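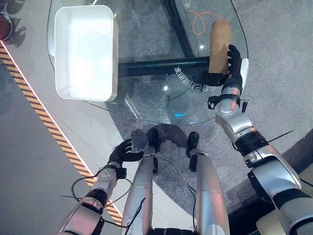

Reporting period and scope

Progress to 29 June 2019 under the Cartwright giving agreement
Prepared by Noeline Stubbs for Aroha McAlister, Voltbridge

The agreement provides 3,000 pounds per quarter, paid by Voltbridge and divided between two charities chosen by staff ballot. This report covers the second quarter of payments.

Payments made

The Undthorpe food store received 2,274 pounds, paid in a single transfer. The remainder of the quarter's money is held for the Tasley night shelter, whose bank details changed in the spring. A signed letter confirming the new account is awaited and no payment will be released until it arrives.

Use of funds

Undthorpe has replaced its chest freezer and renewed the lease on the Tasley Road unit. Receipts for both have been checked against the claim. Opening hours are unchanged. A request to move part of the grant to van repairs was refused, as vehicle costs fall outside clause 4.

Staff ballot

Turnout was nearly 90 per cent of eligible staff. One nomination was ruled out for lack of a registered charity number. The form now asks for this on the first page.

Matters outstanding

Confirmation of the Tasley account.
Undthorpe's annual accounts, requested twice.
A decision from Voltbridge on whether part-time staff may nominate as well as vote.

The next report is due in October and will include the Tasley receipts if payment has been made by then.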